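Small Clubs Should Keep Their Young Players One Year Longer

Posted in October
by the Skivby Court Notes editor

When a player of nineteen has one good season in our second division, the same thing happens every time. The phone rings in spring, a bigger club offers a contract, and by summer the player is gone. Everybody shakes hands and says it is a great step. I have followed basketball in Skivby for many years and I am no longer sure that it is a great step for most of them.

Last season our point guard played 30 minutes in almost every game. He made mistakes, and he was allowed to make them. Now he is with Kuipers, two divisions up in quality if not on paper, and he has played 8 minutes in total. He trains with better players, this is true. But training is a polite thing. In training there are no 800 people shouting when you lose the ball, and a guard must learn to lose the ball in front of people and then ask for it again.

The bigger clubs will answer that they have better coaches, a better gym and a doctor. I do not deny it. When we visited Kuipers in the cup we lost with 102 points against us, and I could see the difference already in the warm-up. Still, a good gym does not give you the last shot of a close game.

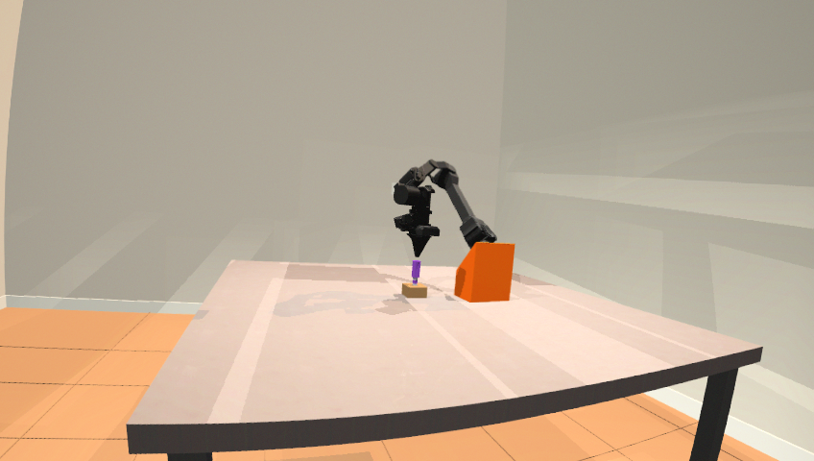

Then there is the question of money. The transfer fee in our league is 500 for a player under twenty-one. For this amount a small club gives away four or five years of work, with evening practices and long drives to away games. Imico lost three starters in one summer under this rule and finished last. I think the fee should be higher, but more than this I would like a simple rule: a player who signs before twenty-one stays one more season with the old club on loan, if the old club wants it.

Some parents will be angry with me. They are afraid that the offer comes only once. I understand this fear, but I have seen what happened at Hikari, where two sisters waited a year, played every week, and received a better offer afterwards - with a promise of playing time written in it. It can go wrong also, of course. A knee does not wait for anybody.

The league meets again before Christmas and the loan rule is not on the agenda. I have asked for it to be there. I will ask again in the new year if I must.

Recent posts
Why the cup draw should be open
Hikari women: a slow start, a strong finish
Two referees or three?
Away fans at Imico, some practical advice

Contact the editor | © Skivby Court Notes | Back to top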